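9th July, gripper bench

Pads again. I promised Meenakshi I would write this one up properly, so it's going to run on a bit (sorry, Meenakshi, but you did ask for everything and you know what I'm like once I get started).

Where we'd got to: two sets of fingertip pads for the hand-held grippers, the old ribbed ones from Benanov and the flat rubbery Conia ones that Donal cut down to fit. Everybody has an opinion on these and most of the opinions are about picking up blocks, which both sets do perfectly well. I wanted something with a hinge in it. Hinged things have their own ideas about where they're going, and if your pads are holding on too hard you end up fighting the hinge and feeling it all the way back in your wrist.

So the job for today was lids. Open a lid, hold it, close it, let go without it clapping shut. I did the Conia pads first because they were already on, and I did the Benanov ones after lunch, so keep in mind that I was fresher for the first lot and a good deal more practiced for the second. I have no idea which of those matters more. Probably somebody else should repeat the whole thing in the other order, and I'm looking at you, Gearóid.

Opening width was left where Ruairí had it, 40 mm at the tips. Log rate unchanged. I ran 3 rounds with each set and wrote down the file numbers on the sheet taped inside the cupboard door. The first good one is 691, and anything before that is me finding out that the trigger spring had been swapped for the stiffer one. I do like the stiffer one, by the way! It gives you a much better sense of when the fingers have met something, and my hand wasn't nearly as tired as it was back in December when we did the drawer handles.

Conia pads, what I felt: lovely and quiet on varnish. They take hold early, with hardly any squeeze, and the lid comes along as if it had been planning to anyway. The trouble starts when you want to let go. There's a tiny bit of stick as the pads part, and on a light lid that's enough to drag it an inch in whichever direction you happen to be leaning. I got better at it by opening slowly and backing straight off, but a person shouldn't have to learn that, and the controller certainly won't know to do it unless we put it in. The top edges are also wearing faster than I'd hoped. Conall thinks it's the way they were cut, and he may well be right, he usually is about rubber.

Benanov pads, what I felt: more honest, if that makes any sense. You have to squeeze harder before anything happens, and twice the lid slid down through the ribs before it moved. But the release is clean every time. I'd trust them more with something heavy. On the little boxes they felt like wearing boots indoors.

The approach angle turned out to bother me more than the pads did. Coming at the lid from above is easy to picture and awkward to do, because the far finger wants to hit the panel before the near one has reached the wood. Coming up from underneath, with the fingers spread and one on either side of the rail, is far kinder.

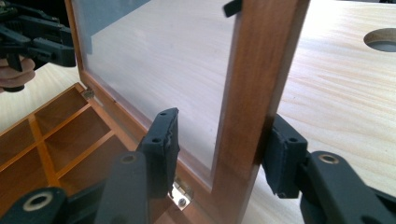
I'd also say go for the side rail of the frame in preference to the panel. A clear panel gives the tips something broad to press on, which is tempting, but it's slippery and I don't like the thought of all that squeeze going into it. The rail is narrow and it's solid, and you can close on it from both sides without thinking too hard. Staying low near the hinge means more effort to swing it, of course, so I moved higher in the later rounds and liked it better. Donal would like me to mark the height properly with tape next time. Fine, Donal, I'll find the tape.

One thing for Ruairí: the force trace pegs at 3000 counts whenever I close on the rail with the stiff spring, so we're losing the top of every squeeze. Could the Grilline board be turned down a step? I had a look at the settings page and lost my nerve.

For tomorrow, Conia pads with the top edges trimmed, same box, Gearóid on the trigger if he's about. I've left both sets of pads in the tray by the sink, wiped down. Please don't put them back in the bag together, they leave marks on each other. Spare screws are with Conall.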